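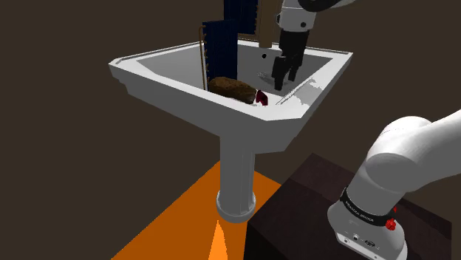 Morenike Okonkwo asked, in a comment on the first version of this report, whether the overview camera alone could account for the errors reported in simulated sink clearing, and whether a close view would remove them or only move them to another class of object. The remainder of this section addresses that question.

4.3 Effect of Camera View and Cast Shadows

The experiments use the Wikoseo task set, in which a single arm on a fixed stand works over a pedestal sink. All scenes are rendered in Stunico. The Bratu policy takes color images as input and returns a target pose for the gripper; it receives no depth channel and no object labels. Ulham, the baseline, uses the same inputs but selects its target from a fixed set of candidate poses.

Two view settings were compared. In the first, the policy receives only the overview image (Figure 6a). In the second, it also receives a close view looking past the gripper (Figure 6b). Each setting was run with cast shadows turned on and with cast shadows turned off. Combined with 25 object layouts and six random seeds, this gives 600 episodes for each policy. Layouts were held fixed across conditions so that any difference in outcome can be traced to the view or to the lighting. The arm always began from the same joint position.

An episode was counted as a failure if the gripper closed without holding the target, or if it pushed the target against another object and did not recover before the time limit. These two outcomes were logged separately. The second is less common but more serious for use on physical hardware, as a fragile item may be damaged before the controller reports any problem.

With the overview image alone, both policies handled opaque items such as the sponge with few failures. The sponge differs from the sink in both color and texture, and turning the shadows off made little difference to its estimated position. Transparent items behaved differently. For these, Bratu often placed its target on the edge of a nearby shadow, and Ulham often selected a candidate pose on bare surface. Errors of this kind fell sharply when shadows were removed, which suggests that the policies had learned to treat a strong change in brightness as the border of an object.

Adding the close view reduced failures on transparent items for Bratu in both lighting settings. The gain for Ulham was small and appeared only with shadows off. We note that the close view brings its own difficulty – the gripper hides part of the object at the moment when the estimate matters most. 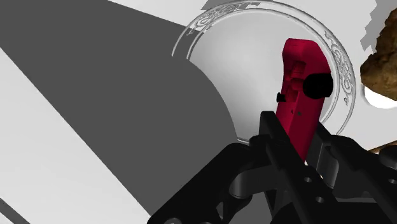
Page last modified: 17 April 2024

Figure 6. Rendered views from the Wikoseo task set. (a) Overview, with the open gripper over the sink basin and the sponge inside it. (b) Close view past the red gripper finger to a transparent plate with engraving on its rim. Cast shadows are on in both.

The engraved rim in Figure 6b deserves a separate remark. Plates of this type were added to the task set after early runs on plain glass, where the outline gave the policy very little to work with. Attention maps for Bratu show that the scrollwork draws a large share of the response when it is visible, and that the response moves to the shadow border when the gripper covers the pattern. We therefore do not claim that the policy has a general model of transparent objects. Its results on engraved plates should be read apart from its results on plain ones, and the tables in the appendix list them in separate rows.

As to the question raised in the comment, the overview camera explains part of the error but not all of it. A second view helps when it shows some part of the rim and the policy can compare both images. It does not correct the underlying reliance on brightness edges. Training with random shadow direction is the most direct remedy available within Stunico, and a set of runs with this change is planned for June.

Two limits apply to these findings. Surface reflections were rendered with one fixed setting throughout, and the camera poses were known exactly – a condition that will not hold on a physical arm without careful calibration.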